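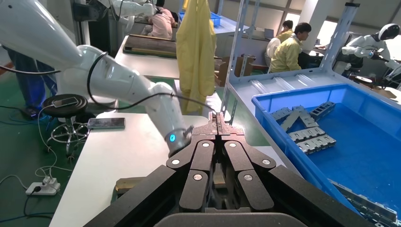 **1.** Right, thread about bins. Specifically the big blue ones, and how I finally got the metal odds and ends at our place in Dirnovthorpe into some kind of order. Mute me now if storage isn't your thing!

**2.** Background: we keep a LOT of small metal bits. Rails, brackets, flat pieces, strips with holes in. Every job leaves a few behind and they all "might come in handy", so they go on the nearest shelf and that's them settled for life.

**3.** Back in November I spent 42 minutes looking for one bracket. I know it was 42 because I was on hold to Kadlec the whole time, about a completely different bracket.

**4.** So I tried little drawers first (you know the sort, clear fronts, pull out too far, everything on your foot). Great for screws. Hopeless for anything long! A rail will not go in a little drawer however nicely you ask it.

**5.** Then I tried cardboard boxes. Lasted 11 days. Metal corners plus cardboard plus me dragging them along a shelf... you can guess.

**6.** Which brings us to blue plastic. Rectangular, deep enough, big fat rounded rim so you've got something to grab hold of with gloves on. Sits on the white metal shelving and you can see it from the door, and that last bit matters more to me than it probably should.

**7.** My one rule for what goes in: if it's metal and it's longer than my hand, or flat and awkward, blue bin. Screws, washers and the tiny stuff stay in the drawers. I used to have a much cleverer system with categories. Nobody followed it, including me.

**8.** Long pieces go in on the diagonal. Tip one end down, let it find the bottom, then lower the rest. If you drop them in flat they land across everything else and you've made a little metal bridge that you then have to dismantle. Rails over brackets is fine, rails over rails over brackets and you'll be fishing.
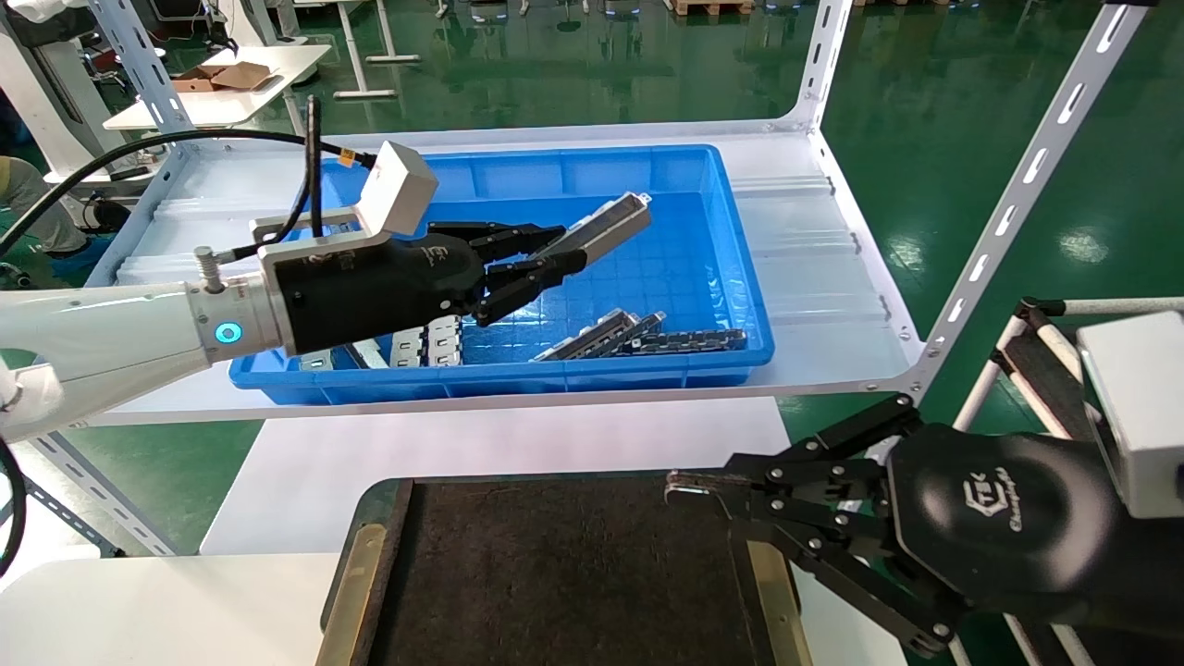 **9.** And please don't fill it to the top. I stop while I can still see some of the grid pattern on the bottom. Catarina Vilela thinks this is a waste of a good bin and she may be right, but I can find the flat silver pieces in mine and she's forever tipping hers out on the table.

**10.** Speaking of the table! Phones, tea, tape measure, somebody's sandwich, it all migrates there. I've decided the table is for whatever you're working on today and the shelf is for everything else. We're at maybe half compliance. I include myself in the bad half.

**11.** Cables are next on my list. I don't want to talk about the cables. If you've got a good way of keeping leads up off the floor that doesn't involve sticky hooks (they always drop off in the cold) then please reply, I'll try anything.

**12.** A few people have asked about the shelving. It's the ordinary slotted angle stuff, white, bolts together, and you can move a shelf up or down if you've got the patience. I moved one last weekend so I could get my arm in over the rim properly. Took me 3 goes to get it level. Worth it for my knuckles.

**13.** Oh and labels. I did make labels. They were lovely. They're still in the printer. Once you can look straight down into the thing you don't much need a label saying METAL BITS.

**14.** Still to sort: the perforated strips. They lie so flat that they vanish under everything, and then you swear you haven't got any and order more. I'm thinking a tall tub so they stand up on end? Or a hook through one of the holes? Open to ideas, and photos of your own shelves please, the messier the better.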